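Step 3: Wash the new napkins before you use them

I always run mine through the Wivach on cold, on their own, for 15 minutes -- dark colors bleed more than you'd think! Hang them up and skip the dryer the first time.

Caution: no bleach. I lost a set of 5 that way one Tuesday and I'm still sore about it.

Step 4: Iron while a little damp

Medium heat, wrong side up, and go easy on the corners. Then lay one out with your plate and knife and see if you like the color (I love dark green on white).
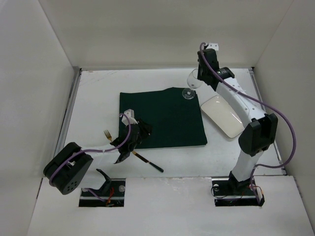

Step 5: Put them away flat

A shallow drawer works great.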